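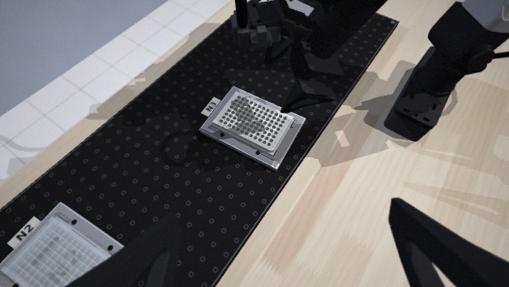
Simulated plate-handling episodes for the Cliden bench, second release, November 22, 2019. Maintained by Eyerusalem Mersha; scene files by Roland Fothergill.

## Contents

105 episodes of a robot arm moving well plates between holders on a breadboard. Everything is rendered. There are no recordings from the real bench in this release; those are kept in the Negash set and use a different action format.

Each episode folder holds:

- `frames/` – colour images from the gripper view
- `joints.csv` – joint positions and gripper opening, one row per frame
- `task.txt` – the instruction, in one sentence
- `result.txt` – `ok` or `fail`

Failed episodes are kept. There are 9 of them, mostly plates put down across the rim of the holder. Filter on `result.txt` if you want clean examples only.

## Scene

Holders carry a printed tag (N2, N3 and so on) and instructions refer to them by tag, e.g. "pick up the plate from N3". Plate types vary: the 96-well plate has round wells, and there is a translucent one with square wells. The gripper fingers show at the bottom of the view and should not be cropped out, as the policy uses them to judge distance.

Light direction is changed between episodes. Shadows from the arms and mounts often fall over the plates. We left this in on purpose after the July version trained a model that lost the plate whenever it was shaded.

## Known problems

- Tags can be sideways or partly hidden. The tag names in `task.txt` are right even when the tag can't be read.
- In 2 episodes the gripper opening is logged one frame late. See `late.txt`.
- Plates are rigid and empty. Nothing here will teach a model about spilling.

## Loading

```
python load.py --root cliden_sim --skip-failed
```

Clirier, the older loader, still works but ignores `result.txt`.

## Use

Free for research within Sustenora projects. Ask Eyerusalem before passing it on.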